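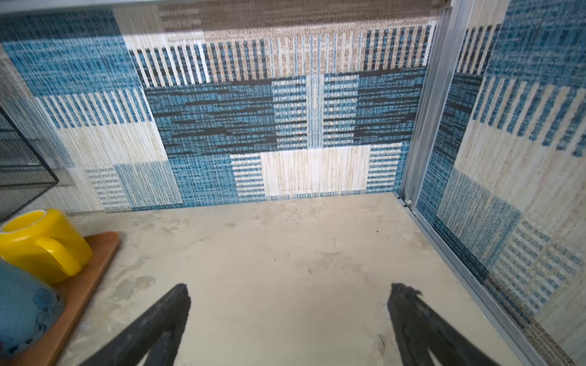 A yellow mug on a wooden board.

Clondport Enter November With Work Still to Do

The first part of the season is behind us, and it is now possible to judge Clondport on something firmer than the optimism of the summer. After 13 league matches the club sits in tenth place, with a game in hand on two of the sides directly above. Supporters who expected a push for promotion will be disappointed by that position. Those who remember last spring will regard it as acceptable.

The home match against Brumska was watched by 1587 people, the best attendance of the season to date. Of that number, 502 had made the journey from Brumska, and they were rewarded with a point that their team deserved. Clondport led at the interval through Jhosep Grajales, who met a low cross at the near post and gave the goalkeeper no chance. The second half was less convincing. The midfield dropped too deep, the clearances became hurried, and the equalizer, when it came from a corner, had been expected for some time.

It should be recorded that Grajales has now scored in three consecutive home matches. He has been moved from the left side into a central position, and the change suits him. His work without the ball has also improved - a point which the match reports have tended to overlook. The concern is that very few goals are coming from elsewhere in the team.

Muchen Dong returned to the side after a six-week absence with a hamstring injury and completed just over an hour. His passing was careful, as might be expected of a player coming back, but the defense looked calmer with him in front of it. His replacement shortly after the hour coincided with the period in which Brumska took control. Whether he is able to start twice in one week remains to be seen, and the manager declined to give any assurance on the matter after the match.

The away record requires attention. The defeat at Rangel was the third in succession on the road, and it followed the same pattern as the other two: an early goal conceded, a long period of possession without a clear chance, and a second goal given away late on. Rangel are a well organized side and will trouble better teams than Clondport. Even so, the marking for the opening goal was poor, and the same fault was visible at Jumley in the previous away fixture.

Two places in the squad remain open until the winter window. It is the view of this blog that one of them should go to a right-sided defender, as the present arrangement asks a great deal of a natural midfielder. The other could reasonably be left unfilled until a suitable forward becomes available.

Jumley are the next visitors, with an evening kick-off at 7:30. Tickets for the covered end may be purchased at the gate, and the north turnstiles will remain closed while the repairs to the steps are completed.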